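Teaching the arm to fold a jacket: a worksheet for club members

Kettani Robotics Club, project notes, updated 21 February 2022 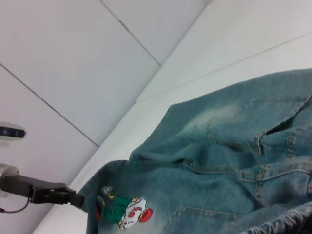

These notes are for anyone joining the folding project part way through the year. They take you from switching on to a set of recorded folds that the training script will accept. You should have done the safety talk and the pick-and-place exercise with the foam blocks first. If you haven't, do those before you read any further, as the steps below assume you can already drive the arm with the hand controller.

Allow a full session for your first attempt. Work in pairs, one person driving and the other watching the screen and keeping a hand near the stop button. Swap after every ten folds.

What you need

The arm with the two-finger gripper fitted
The wrist camera and its cable
The club laptop with the Pramonden recorder installed
One garment from the project box
Masking tape and a soft cloth
The log book

Start with a tea towel if you have never handled cloth with the arm. Move on to a T-shirt, and leave denim until last. Denim is stiff and heavy, and it keeps whatever crease you put into it. A jacket also has pockets, flaps and seams that change how thick the cloth is from one place to the next, so a grip that works at one corner may slip at another.

Step 1. Prepare the surface

Wipe the work surface with the soft cloth. Crumbs and grit get under the fingertips and make the gripper report that it is holding something when it is empty. Check that there is space for the garment to lie fully open, with a hand's width to spare on each side.

Mark the four corners of the work area with small pieces of masking tape. Keep the tape outside the area itself. Last year's recordings had tape showing in most of them, and the model learned to head for the tape.

Step 2. Check the camera and cable

Open the recorder and look at the wrist view. You should be able to see the gripper tips and a good stretch of the surface beyond them. It doesn't matter if the view is tilted, but it must be tilted by the same amount in every recording. If the camera has been knocked, loosen the clamp, line up the two pencil marks and tighten it again.

Now turn the wrist slowly through its whole range and watch the cable. It needs enough slack to follow the movement without pulling tight, and it must not hang low enough to drag across the cloth. Re-tie it if it does.

Step 3. Place the garment

Drop the garment onto the surface from chest height and leave it where it lands. Don't smooth it out. We want the arm to cope with crumpled clothes, and it will only learn that if it sees plenty of them. If a sleeve hangs off the edge, pick the whole thing up and drop it again.

Step 4. Approach a corner

Choose the corner nearest the gripper. Bring the fingertips to a point just above it and stop. Hold still for two seconds so the recorder gets a clear view before contact – the script looks for this pause and rejects any recording without it.

Come in low and from the side. Coming straight down pushes the fabric flat against the surface and leaves nothing to pinch. A raised fold is much easier to take hold of than a flat edge.

Avoid gripping on top of patches, embroidery or buttons. They are slippery and thicker than the cloth around them, and the fingers tend to close on one layer and miss the other.

Step 5. Grip and lift

Set the grip force to 40 on the slider for denim and 26 for anything thinner. Close the fingers, wait for the light on the controller, then lift slowly. If the cloth drops, carry on and try again within the same recording. Recoveries are useful and we don't have enough of them.

Step 6. Fold and release

Carry the corner across to the opposite side, lower it until the cloth touches, then open the fingers. Back away along the path you came in on. Pulling straight up often catches a thread or pocket flap and undoes the fold.

Press save, or press discard if the arm stopped for safety or a hand came into view. Write the recording number in the log book, with the garment and one word for the result: good, partial or failed.

Common problems

The gripper closes but holds nothing. You are probably too high. Lower the arm a little at a time and try again.

The whole jacket slides along. The fingers are pressing down as they move. Lift slightly before you travel.

The recorder freezes. Unplug the camera, count to five and plug it back in. Any recording in progress will be lost, so note the gap in the log book.

Finishing up

Copy the session folder to the Wallia drive before you shut the laptop. The archive stood at 3221 recordings when these notes were updated, and shirts make up most of it, so please choose jackets or trousers if you have a free choice. Park the arm, switch it off at the wall and put the garment back in the project box unfolded.

The next worksheet covers training on the recordings and running the first test. It uses the same arm settings, so leave the sliders as they are.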